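Home | Features | Clubs & Schools | Weekend | Contact

The Thursday Night Gripper Club

Last updated 3/21/25

I signed up for the Braresent robotics evening class because my sister wanted company, and then my sister got a new job with late shifts and I was left sitting next to a teenager who could solder better than I can write my own name. That was October. I'm still going, I now own two sets of hex keys, and I have opinions about foam tape.

The class meets above a bike shop, up a staircase that smells of chain oil. There are nine of us, split into small teams, and every team gets the same assignment: take a hand-held gripper, teach it to do one useful household job, and show it off at the Pattinasarany Open in the spring. You squeeze the gripper yourself and do the job over and over while it records, and later a robot arm has a go at copying you. My team picked drawers. Opening them, closing them, taking a thing out, putting a thing back. How hard can a drawer be? (Very. I've lost whole evenings to drawers.)

Our teacher is Ilze Ozoliņš, who spent years fixing packaging machines and has the calmest voice I've ever heard in a room full of tools. She won't touch your project. She'll stand behind you with her tea and ask what you think the fingers are doing, and you'll say they're closing, and she'll say "Are they?" and then you look and one of them is closing a bit more than the other. 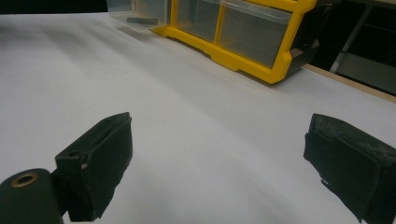
4 min read

Fingers take up most of our conversation these days. Ours are black, with flat pads that face each other across the gap, and you can see they've had a life — scuffs, gray specks along the top edge of one, a ragged strip hanging off the side. I wanted to swap them for fresh ones. Ilze asked me what the new ones would do that these don't, and I had no answer, so they stayed.

The drawer unit with the yellow frame has its own following in the class. We've had it standing up and we've had it lying on its side at the far edge of the table, which was my teammate's idea and started a small war about whether that still counts as a drawer. The clear plastic is a pain! It's slightly frosted and it picks up reflections, and Team Wovar, who went with folding dish towels, like to remind us that towels don't reflect anything.

We keep a notebook, a real paper one, and every attempt goes in it. At last count we were at 641, and I'd say half of my own entries just read "missed." Team Veltoleck are on 1,721, but they're stacking cups and they talk about it like they're training for the Olympics, so I've stopped asking.

What surprised me is how much of it is body stuff. If I reach from the shoulder, the motion comes out smooth. If I reach from the wrist, I wobble, and then the wobble is in the recording. The teenager (she's sixteen, she's terrifying) made me practice slow reaches over the white tabletop with nothing to pick up, just down, close, open, back. I felt like I was at physical therapy. My next batch was better, though, and she wrote "ok" beside it in the notebook, and I was proud of that for days.

The Open is five weeks off. Our aim is to get one drawer open and shut in front of strangers, and if it goes well we'll try the second one, the bigger one, which has beaten me more times than I'd like to put in print. My sister says she's coming to watch. She still has her set of hex keys, and I've told her I want them back.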